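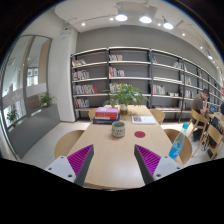 도서관 열람실에는 왜 커다란 책상이 있을까요?

어린이 여러분, 안녕하세요! 오늘은 도서관에서 제가 제일 좋아하는 자리, 열람실 이야기를 해 보려고 해요. 열람실이라는 말이 조금 어렵지요? '열람'은 책이나 신문 같은 것을 죽 훑어보거나 읽는다는 뜻이에요. 그러니까 열람실은 말 그대로 '책을 읽는 방'이랍니다. 책을 빌려서 집에 가져가도 되지만, 그 자리에 앉아서 천천히 읽고 가도 되는 곳이에요. 저는 어릴 때 이 방이 어른들만 들어가는 곳인 줄 알고 문 앞에서 한참 서성거린 적이 있어요. 그때 누가 "들어와도 돼" 하고 말해 주었으면 얼마나 좋았을까요? 그래서 오늘은 제가 여러분에게 말해 줄게요. 들어와도 돼요!

긴 책상에 함께 앉아요

집에 있는 공부 책상은 보통 혼자 쓰기 좋은 크기예요. 그런데 열람실에는 여럿이 둘러앉는 긴 책상이 놓인 곳이 많아요. 밝은 색 나무로 만든 긴 책상에 등받이가 둥글게 휘어진 나무 의자가 놓여 있으면, 보기만 해도 어쩐지 앉고 싶어지지 않나요? 저만 그런가요?

긴 책상은 여러 사람이 나누어 쓰기에 참 좋아요. 한쪽에서는 누나가 두꺼운 소설을 읽고, 맞은편에서는 할아버지가 잡지를 넘기고, 그 옆에서 여러분이 공룡 책을 펼칠 수 있으니까요. 서로 모르는 사이인데도 같은 책상에 앉아 저마다 다른 이야기 속에 들어가 있는 거예요. 생각해 보면 꽤 신기한 일이지요.

또 하나 좋은 점이 있어요. 책 중에는 아주 커다란 책이 있잖아요. 지도책이나 동물 사진이 가득한 도감 같은 것 말이에요. 이런 책은 무릎에 올려놓고 보면 금세 다리가 저려 와요. 널찍한 책상 위에 쫙 펼쳐 놓으면 왼쪽 그림과 오른쪽 글을 한눈에 볼 수 있어서 훨씬 편하답니다.

의자 등받이는 왜 둥글까요?

손을 뒤로 돌려서 자기 등을 한번 만져 보세요. 널빤지처럼 반듯하지 않지요? 우리 몸은 여기저기 둥글둥글해요. 둥글게 휘어진 등받이는 등을 감싸 주듯이 받쳐 주어서 기대기가 편해요.

나무는 딱딱한데 어떻게 휘느냐고요? 좋은 질문이에요! 나무에 뜨거운 김을 오래 쐬면 조금 말랑해지는데, 그때 틀에 대고 천천히 구부린 다음 그대로 식히고 말리면 휘어진 모양이 남아요. 얇은 나무를 여러 겹 붙이면서 구부리는 방법도 있고, 두꺼운 나무를 처음부터 둥글게 깎아 내는 방법도 있어요. 다음에 나무 의자를 만나면 옆에서 가만히 살펴보세요. 겹겹이 붙인 줄이 보이는 의자도 있고, 나뭇결이 죽 이어진 의자도 있을 거예요.

책을 쌓을 때는 어떻게 할까요?

읽고 싶은 책이 많으면 책상에 쌓아 두게 되지요. 저도 그래요. 한 권만 읽어야지 하고 갔다가 어느새 분홍색 표지, 빨간색 표지, 남색 표지가 차곡차곡 쌓여서 작은 탑이 되곤 해요.

탑을 쌓을 때는 크고 무거운 책을 맨 아래에 놓는 게 좋아요. 작은 책 위에 큰 책을 올리면 기우뚱하다가 와르르 무너지기 쉽거든요. 책의 등도 한쪽으로 맞춰 보세요. '책의 등'은 책장에 꽂았을 때 우리 쪽을 보는 좁은 면인데, 보통 제목이 적혀 있어요. 등이 한쪽을 보고 있으면 고개만 살짝 기울여도 어떤 책인지 금방 찾을 수 있답니다.

책을 읽다가 잠깐 쉴 때는 어떻게 하나요? 펼친 채로 엎어 두는 친구도 있을 텐데요, 그렇게 하면 책의 등이 눌려서 나중에는 종이가 떨어져 나올 수도 있어요. 잠깐이면 펼친 쪽이 위를 보게 반듯이 놓아두고, 오래 쉴 거라면 책갈피를 끼워 덮어 주세요. 책갈피가 없으면 깨끗한 종이 한 장이면 충분해요.

컵과 물병, 그리고 컵받침

책을 오래 읽다 보면 목이 마르지요. 도서관마다 약속이 달라서, 뚜껑이 있는 물병만 괜찮은 곳도 있고 컵을 가져와도 되는 곳도 있고 물도 안 되는 곳도 있어요. 처음 가는 도서관이라면 사서 선생님께 먼저 여쭤보세요.

물은 책에게 조금 무서운 손님이에요. 종이는 아주 가느다란 식물의 실, 그러니까 '섬유'가 얽혀서 만들어졌는데, 이 섬유가 물을 쏙쏙 빨아들이면서 부풀어요. 젖은 종이가 마르고 나서도 쭈글쭈글한 건 그 때문이지요. 그래서 물병은 마실 때마다 뚜껑을 꼭 닫고, 컵은 팔꿈치가 닿지 않는 곳에 두어요.

그럼 납작하고 동그란 컵받침은 무슨 일을 할까요? 차가운 음료를 담은 컵 바깥에 물방울이 송골송골 맺힌 걸 본 적이 있을 거예요. 컵이 새는 게 아니에요! 공기 속에 숨어 있던 수증기가 차가운 컵을 만나 물방울로 바뀐 거랍니다. 이 물방울이 흘러내리면 나무 책상에 동그란 자국이 남을 수 있어요. 뜨거운 컵도 자국을 남기곤 하고요. 컵받침은 컵과 책상 사이에서 그 자국을 막아 주는 작은 방석이에요. 물론 컵을 그 위에 올려놓아야 방석 노릇을 하겠지요?

흙이 없어도 사는 식물

책상 끝에 초록 잎이 넓적한 식물이 하나 있으면 방 분위기가 확 달라져요. 그런데 어떤 식물은 화분 흙 대신 투명한 유리병 속 물에서 자라요. 이렇게 물에서 키우는 방법을 '수경 재배'라고 해요.

식물은 뿌리로 물과 양분을 빨아들여요. 흙은 물과 양분을 품고 있다가 나누어 주고 뿌리를 꽉 붙잡아 주기도 하지요. 그런데 물만 있어도 꽤 잘 지내는 식물들이 있어요. 유리병에 키우면 흙 속에 숨어 있던 뿌리가 훤히 보여서, 저는 책을 읽다 말고 뿌리만 한참 들여다볼 때가 많아요.

뿌리도 숨을 쉬어야 하니까 병에 물을 끝까지 가득 채우지 않고 뿌리 위쪽은 조금 남겨 두는 게 좋아요. 물이 뿌옇게 흐려지면 새 물로 갈아 주고요. 집에서 해 보고 싶다면 어른과 함께 스킨답서스 줄기를 잘라 물에 꽂아 보세요. 4주쯤이라고 딱 잘라 말하기는 어렵고, 따뜻한 계절에는 빠르고 2월처럼 추울 때는 더디니까 느긋하게 기다려 주어야 해요.

자리를 떠나기 전에

다 읽은 책은 어디에 둘까요? 원래 있던 자리를 정확히 안다면 책장에 꽂아도 되지만, 조금이라도 헷갈리면 책 수레나 반납하는 곳에 올려 두세요. 엉뚱한 곳에 꽂힌 책은 도서관 안에서 길을 잃은 것과 같아서, 다음 사람이 아무리 찾아도 보이지 않거든요. 의자는 끌지 말고 두 손으로 살짝 들어서 넣고, 지우개 가루도 손바닥으로 모아서 버려요.

집에서 해 볼 놀이

식탁을 우리 집 열람실로 바꾸어 볼까요? 가족이 저마다 읽고 싶은 책을 한 권씩 골라 둘러앉고, 타이머를 12분에 맞추어요. 그동안은 이야기하지 않고 읽기만 하는 거예요. 시간이 다 되면 자기 책에서 제일 재미있었던 부분을 돌아가며 들려주세요. 동생이 아직 글자를 모르면 그림만 보아도 괜찮아요. 그림을 읽는 것도 훌륭한 읽기니까요!

낱말 풀이

열람: 책이나 신문 등을 훑어보거나 읽는 것
사서: 도서관에서 책을 고르고 정리하고, 책 찾는 것을 도와주는 사람
도감: 동물이나 식물 등을 그림이나 사진으로 모아 설명한 책
섬유: 실처럼 가늘고 긴 것. 종이는 식물의 섬유로 만들어요
수증기: 물이 기체로 바뀐 것. 눈에는 보이지 않아요
수경 재배: 흙 대신 물에서 식물을 키우는 방법

글: 카트리나 라몬트 (Catriona Lamont)
2020년 5월 27일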